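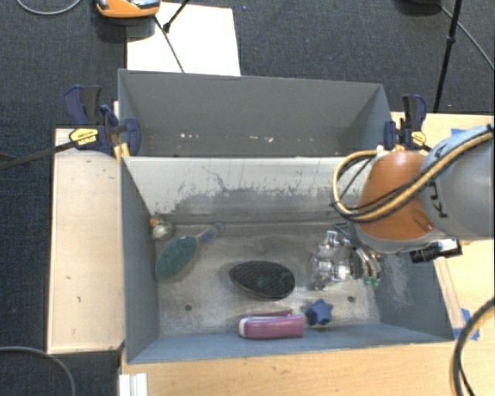
2 min read

How to prepare for an author interview on your book blog

Posted 15 November 2021 by Thabiso Ndlovu

Read the whole book first. If the author's publicist sends a press pack, leave it until you have finished, then use it to check names and dates.

1. Ask early
Email the publicist or the author and say which book you want to talk about, when the post will go up and how many questions you plan to send. I usually ask a month ahead. For anything due in December, ask sooner, as small presses like Cludovent close their inboxes before the holidays.

2. Take notes by page
Write the page number next to each note. When I read Sandhu's Sutbridge novel I ended up with 41 notes and used six of them.

3. Write too many questions, then cut
Start with 30 or so on paper. Cross out anything already answered in the back of the book or in another interview. Eight is plenty for an email interview. Put the easy ones first and leave the plot questions until later - mark any that contain spoilers.

4. Send them in the body of the email
Attachments get lost. Number the questions and give a date for the replies.

5. Edit lightly
Fix typing errors and leave the author's phrasing alone. If you have to shorten an answer, send the new version back for approval. My interviews on Lernlow run to about 1,000 words including the introduction.

6. Post and share
Add the cover, the publication date and a link to your review. Send the author the link the same day.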